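Practice Makes Grippers

Jeanie Moncrieff spends an afternoon with Zekdale's virtual workbench and doesn't want to give it back

The first thing I did with Zekdale was drive a robot arm straight into a table. The second thing I did was press R, and the table, the arm and my dignity were all back where they started. I have wanted a button like that for years.

Zekdale is a practice room for people who program robot arms. You install it on an ordinary desktop computer, choose an arm and a gripper, put some things on a table and start teaching. It comes from Brellow, a small firm run by İlker Kozan and Luminița Gavrilă, who used to teach evening classes on real machines and got tired of the queue. "We had one arm and 19 students," Gavrilă told me. "Most of the evening was spent watching somebody else's turn."

A licence costs £269, with a free trial of 60 days that doesn't ask for a card number (thank you). For that you get the simulator, a library of starter lessons and a rather good printed handbook with a spiral binding, so it lies flat next to the keyboard.

I set it up on a Thursday after lunch and had the arm moving before my tea was cold. You can drag the gripper about with the mouse, type in positions, or write a short script, and you can swap between the three whenever you like. I dragged first, got a feel for how the elbow swings when the hand goes low, then tidied everything up in a script. The joints have proper limits, too. Ask for something the arm can't reach and it stops and tells you which joint is complaining.

Lesson four is where I got hooked. It's a plain pick-up exercise with small black pieces on a bare tabletop, and it is far harder than it sounds. Come in at a slight angle and one finger clips the piece before the other gets there. I ran it almost 200 times over the weekend and enjoyed nearly all of them.

Small parts under the gripper in Zekdale's practice room

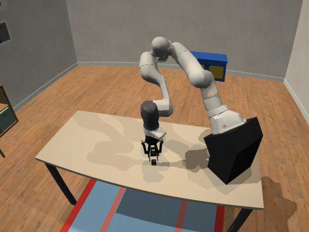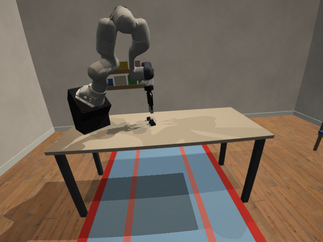
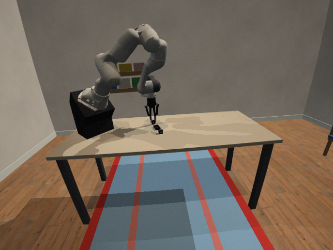 What makes the repetition bearable is the shuffle setting. Switch it on and the pieces turn up somewhere slightly different on each run, so a script that only works by luck gets found out quickly. Mine did. The fix was a pause above the table and a slower last stretch, and I felt very pleased with myself.

There are rough spots. The search box in the lesson library is fussy about spelling, saved viewpoints vanish if you rename a project, and my older laptop made a noise like a hairdryer whenever I had shadows turned up. Kozan says the viewpoints will be sorted in the April update. I'd also like more grippers – there are plenty of two-fingered ones, but only one with a suction cup.

Vinzenz Strebel, who teaches at the Zudlow workshop, has been using it with beginners since the early test version. He has them spend two sessions in Zekdale before they go near the real arm, and he thinks they ask better questions when they get there. He still wants them on the real thing by week three – you can't learn where the emergency stop is from a screen, he says, and I agree with him.

If you already own an arm, scripts can be exported for it through an add-on called Akyol, sold separately. I haven't tried that yet. I'm still on lesson seven, which involves stacking.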